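Inicio > Transporte interno > Bandas y recambios > Bandas de PVC

Banda transportadora Stamstead 2311, PVC verde, cubierta brillante

Referencia 2311. Sustituye a la referencia 3264, que se sirve únicamente hasta agotar existencias.

Compartido 7 veces

La Stamstead 2311 es una banda ligera de uso general para transportadores horizontales de rodillo o de cuna deslizante. Está indicada para el traslado de cajas, bandejas, bolsas cerradas y piezas embaladas en líneas de montaje, preparación de pedidos y final de línea. No está homologada para el contacto directo con alimentos sin envasar; para esa aplicación debe consultarse la serie Kirkberg en poliuretano.

Construcción

Dos telas de poliéster con trama rígida, unidas por una capa intermedia de PVC. Cubierta superior de PVC verde, lisa, de acabado brillante. Cara inferior de tejido impregnado, de bajo coeficiente de rozamiento, apta para deslizamiento sobre chapa. Cantos cortados; el canto sellado se suministra bajo pedido y con plazo propio.

Datos técnicos

Espesor total: 2 mm
Número de telas: 2
Dureza de la cubierta: 75 Shore A
Fuerza al 1 % de alargamiento: 8 N/mm
Diámetro mínimo de rodillo, flexión normal: 40 mm
Diámetro mínimo de rodillo, contraflexión: 60 mm
Temperatura de trabajo en continuo: de -10 a +60 °C
Ancho máximo sin unión longitudinal: 2000 mm
Tolerancia de ancho: ±2 mm
Antiestática: sí

Los valores se han obtenido en ambiente normalizado. La humedad y la temperatura modifican el alargamiento, por lo que el recorrido del tensor debe dimensionarse con margen suficiente en cámaras frías o en naves sin climatizar.

Unión

La banda puede pedirse abierta, preparada en ambos extremos o cerrada sin fin. El empalme estándar es de dientes, vulcanizado en caliente con prensa Kaushik. En transportadores que no admiten el montaje de una banda cerrada se monta abierta y se une en la instalación. También admite grapa metálica o de plástico. La grapa exige aumentar el diámetro mínimo de rodillo y no es compatible con rascadores rígidos.

Los parámetros de prensado se incluyen en la hoja que acompaña a cada suministro. No deben emplearse los de la referencia 3264: la capa intermedia es distinta y un exceso de temperatura marca la cubierta en la zona del empalme.

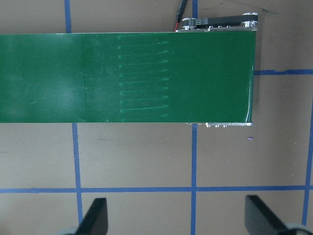
Tensado y centrado

El alargamiento inicial recomendado está entre el 0,3 y el 0,5 %. Para medirlo se trazan dos marcas sobre la banda sin tensar, separadas 1000 mm, y se actúa sobre el tensor hasta que la distancia sea de 1003 a 1005 mm. El ajuste se hace por igual en ambos lados. Tras las primeras 15 horas de servicio se comprueba de nuevo la tensión y se corrige si procede.

El centrado se realiza con la banda en vacío y después con carga nominal. Se corrige primero en los rodillos de retorno y solo en último lugar en el tambor motriz. Cada corrección requiere varias vueltas completas antes de apreciar su efecto. Las guías laterales no deben utilizarse para forzar la posición de la banda.

Desgaste y sustitución

El brillo de la cubierta disminuye con el uso y no constituye por sí mismo motivo de sustitución. Las rayas superficiales que no alcanzan el tejido son admisibles. Debe programarse el cambio cuando aparezca la tela superior, cuando se abra el empalme por los cantos o cuando el deshilachado lateral alcance los 5 mm. Si las marcas se repiten siempre en la misma posición transversal, conviene revisar topes, desviadores y faldones antes de montar una banda nueva.

Limpieza con paño húmedo y detergente neutro. Evitar disolventes, hidrocarburos aromáticos y cetonas, que extraen el plastificante y endurecen el PVC. No aplicar productos antideslizantes en la cara inferior.

Almacenamiento

En rollo, con eje horizontal suspendido o sobre palé plano, protegido de la luz directa y entre 10 y 30 °C. Antes del montaje, la banda debe permanecer 24 horas en el local de destino.

Pedido

Indicar ancho, longitud desarrollada, tipo de unión y sentido de marcha si lleva empalme de dientes. Las bandas cortadas a medida no admiten devolución. Expedición desde el almacén de Hulstead en 7 días laborables para bandas abiertas; las bandas sin fin se confirman con la oferta.

Accesorios compatibles: grapas de plástico, perfil guía trapezoidal K6, bordón lateral y kit de reparación en frío.

Última actualización: 05/01/2022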